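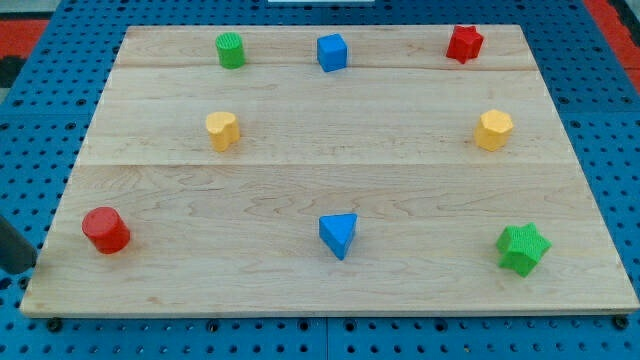
RECORD OF INSTRUCTION, STATION 3

The following account is submitted in accordance with the Dunstan Institute's requirement that every instructor who leaves the programme set down, in his own words, the conduct of his final session.

The session commenced on 2025-01-10 at the Skeltbridge annex. The undersigned, Mohcine Metwally, was assigned to Station 3 and to the arm designated Ferken. The task was the relocation of a single block, by remote handset, from the back of the board to the front. The instructor was to perform the movement, and Ferken was to retain it. A complete set comprised 270 demonstrations. At the start of the day 187 had been accepted.

It is the policy of the Institute that demonstrations be uniform. The instructor is to approach from directly above, close the fingers, raise the block, carry it and set it down. He is not to hesitate. Hesitation is retained along with everything else, and an arm taught by a nervous man will stand over a cube for some seconds as though it had been asked a personal question.

The undersigned had been reprimanded on this point in March of the preceding year. In the matter of the yellow heart, he had formed the habit of pausing before release. His late father had set down teacups in that manner, lowering the cup until it touched the saucer and keeping hold of it a moment longer. The undersigned had not known that he did likewise until he saw Ferken do it, unattended, on a review day, before three supervisors from Gorkell. The supervisors recorded a delay at placement. The demonstrations were struck from the set and the work was done over.

On the day in question, the session proceeded without incident until the afternoon. Eleven demonstrations were made with the blue cube and all were accepted. The undersigned then requested a trial, as was his right under the schedule, and put down the handset. Ferken took up the cube in the approved manner and delivered it to the front of the board. There was no delay at placement. The supervisor on duty expressed her satisfaction and went to see about the kettle.

The undersigned remained at the station. He wishes to state plainly that he was not authorized to conduct a further trial, and that he conducted one. He selected the heart.

Ferken crossed the board and closed upon the block. It raised the heart, carried it forward and lowered it until it met the wood. The fingers did not open. The undersigned did not consult the clock and is unable to supply a figure for the log. He is able to report that the room was quiet, that the heating had gone off for the weekend, and that he had taken his own hand off the bench and was holding it in the other.

The fingers then opened.

The struck demonstrations had, according to the register, been removed in full. The undersigned has no explanation to offer and does not request an inquiry. He returned the heart to its position, signed out the handset and entered the trial as unremarkable. He now asks that the entry be corrected.

Respectfully submitted,
Mohcine Metwally
Instructor, Station 3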